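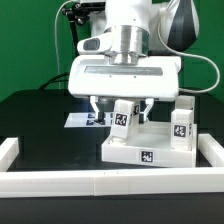
White robotic arm and gripper over a black tabletop.

The Sick Week: What Happens When Students Study Through a Fever

Last updated in March

300 shares | 4 comments

Midterms and respiratory viruses keep the same schedule. Both peak a few weeks after students return to shared rooms, shared kitchens and lecture halls with poor air exchange. A student who catches something in the first days of the exam period has to decide whether to rest, to work at reduced capacity, or to work as if nothing were wrong. Most pick the last option, and most get less from it than they expect.

Kulap Sukprasert, a third-year chemistry student at Bennani College, kept a log of her own sick week last term. She recorded body temperature, hours slept, hours at the desk and pages of notes completed. On her worst day she spent nine hours at the desk and finished four pages. Two days later, with her temperature back to normal, she finished the same amount before lunch.

"I counted the nine hours as studying," she says. "When I went back to the notes I had copied one reaction scheme twice and left out the next one."

Her experience matches what is generally understood about illness and mental work. Fever, congestion and broken sleep each slow reaction time and reduce the amount of material a person can hold in mind at once. Reading continues at close to the normal pace, but recall drops. The student turns pages, feels productive and retains little. Tasks that depend on working memory, such as multi-step problems and essay planning, suffer first. Routine tasks hold up better.

That difference is the basis of the sick-week plan now handed out by the study skills office at Bennani. The plan sorts coursework into three groups. The first is work that can be done with a mild illness: formatting references, making flash cards from finished notes, printing, filing, replying to messages. The second is work that can be done in short blocks, with a break after each: review of familiar chapters, or practice questions of a type already mastered. The third is work to be postponed until the fever has been gone for a full day. New material goes there, along with timed practice tests and any final draft.

The office suggests blocks of no more than 25 minutes for the second group. A student who reads the same paragraph three times is told to stop for the day.

Sleep is treated as fixed. Under the plan, eight hours at night come first, a nap in the early afternoon comes second, and coursework is fitted into what remains. Students resist this part more than any other. Sukprasert ignored it for two nights and slept five hours each time. Her log shows her temperature rising on both of the following evenings, although one person's log cannot show cause.

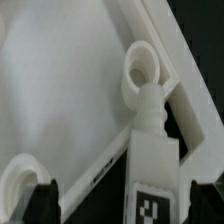 Food and fluid are the other weak points. A student with a sore throat tends to skip meals, and one living in a dormitory often has nothing suitable in the room. The plan lists items that keep without refrigeration: broth cubes, instant oatmeal, crackers, applesauce cups, tea and honey. It recommends a one-liter bottle by the bed, filled twice a day, and more if the fever is high. Energy drinks are discouraged after noon. Students who take a combination cold product are asked to read the label before adding a separate pain reliever, as both may contain the same active ingredient.

Paperwork should be handled on the first day. Bennani has 2,000 undergraduates, and its instructors set their own rules on late work. Some grant an extension on request. Others want a note from the health center, which must be dated before the deadline. A student who waits until the assignment is overdue may find that the note no longer counts. The recommended message is short: name, course, the item due, the symptoms in one line, and a proposed new date. Apologies and long explanations can be left out.

Group assignments need separate treatment. Sukprasert was one of four students preparing a lab presentation and told the others on the third day, by which point her section was holding up the rest. She now sends a message as soon as symptoms begin and puts her unfinished files in the shared folder the same evening.

The return to normal work is the stage most often misjudged. Energy comes back in the morning and is gone by midafternoon. The plan calls for half the usual desk hours on the first day without fever and three quarters on the second. Exercise waits until ordinary stairs cause no shortness of breath.

Anyone with a fever that lasts more than three days, trouble breathing, chest pain, confusion or a stiff neck should stop managing the problem alone and get medical care. The health center at Bennani takes walk-in patients until 4 p.m. and keeps a nurse line open overnight.

Sukprasert sat her midterm with a cough and a box of tissues. She passed, with a lower mark than she wanted, and lost most of her points on the reaction scheme missing from her notes.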